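Work and Automation -- Handout 4
When the packing bench changes
Instructor: Sylvie Vachon

Last time we talked about the big machines, the ones behind fences, and I promised we would come down to something smaller and (to my mind) a good deal more interesting. So today we are at the packing bench at Millitz, where metal units go into cardboard trays with dividers, and where a gripper now does much of the handling that people used to do by hand all shift long. 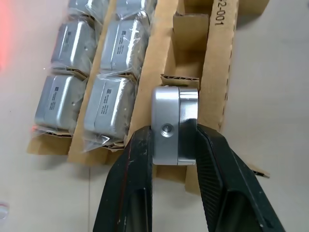

Fig. 1. Gripper holding a metal unit over a divided cardboard tray; bagged units at left.

Please look at the bags for a moment before you read on. Clear plastic is slippery, it crinkles, it catches the light, and a person's fingers deal with all that without a thought. Harish Hegde packed trays for years before he moved over to running the cell, and he told our class that his hands are less sore now but his head is more tired -- he used to chat while he worked, and these days he watches.

Keep that remark by you for the reading, which is the Skondia chapter, pages 60 to 100. As you go, jot down who decides when the line stops, who gets trained, and what happens to the pay of the people who stay. One page of notes is plenty, and bring them along to our next meeting, please!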